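Associação comunitária de Florneveck assina acordo de arrendamento e gestão de terras com a Skiveo

Florneveck, 27 de abril de 2026 - A Associação de Propriedade Comunitária de Filali e a empresa agrícola Skiveo assinaram o acordo que regula o uso das terras restituídas à comunidade no vale de Trarngate. O documento abrange 2379 hectares e tem a duração de 16 anos, com revisão da renda a cada dois anos.

A propriedade das terras mantém-se na associação, em nome das famílias beneficiárias. A Skiveo fica com o direito de explorar as parcelas de regadio e assume a manutenção dos canais, das vedações e do caminho de acesso à estrada principal. As zonas de pastagem continuam a ser usadas pelos membros, segundo o regulamento interno em vigor.

O texto foi aprovado em assembleia geral realizada em fevereiro, depois de lido na íntegra aos presentes. A pedido dos membros foram alteradas duas cláusulas: a que trata do acesso aos cemitérios familiares, agora livre durante todo o ano, e a que fixa o prazo de pagamento da renda.
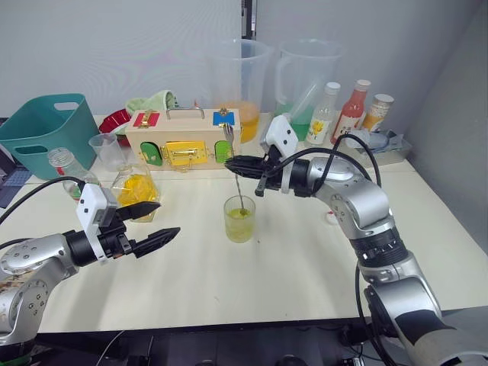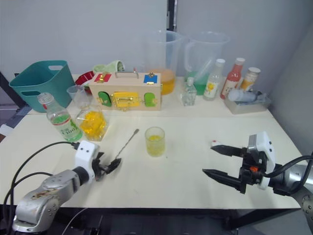 Colher de metal e copo sobre a mesa, com dois braços robóticos.

A renda será depositada numa conta da associação e dividida entre um fundo de manutenção e a distribuição anual às famílias. As contas serão apresentadas em assembleia e afixadas na sede, em Florneveck. Qualquer membro inscrito pode pedir cópia dos extratos, mediante requerimento escrito.

O acordo prevê ainda a criação de até 26 postos de trabalho permanentes, com prioridade para residentes do vale. As candidaturas serão recebidas na sede da associação e os critérios de seleção ficam disponíveis no mesmo local. O trabalho sazonal na colheita será contratado à parte e não entra neste número.

As parcelas junto ao rio ficam fora do arrendamento. A associação pretende decidir mais tarde o seu destino - horta coletiva, viveiro ou cedência a membros que queiram cultivar por conta própria. Até lá, não é permitido construir nem vedar nessa área.

Os beneficiários que ainda não atualizaram os seus dados devem fazê-lo antes da primeira distribuição, apresentando documento de identificação e comprovativo de inscrição na lista de restituição. No caso de titulares falecidos, os herdeiros devem entregar também a certidão de óbito e uma declaração assinada por todos os interessados.

Sobre a associação

A Associação de Propriedade Comunitária de Filali administra as terras restituídas às famílias do vale de Trarngate e tem sede em Florneveck.

Contacto para a imprensa: secretaria da associação, Florneveck, durante o horário de expediente.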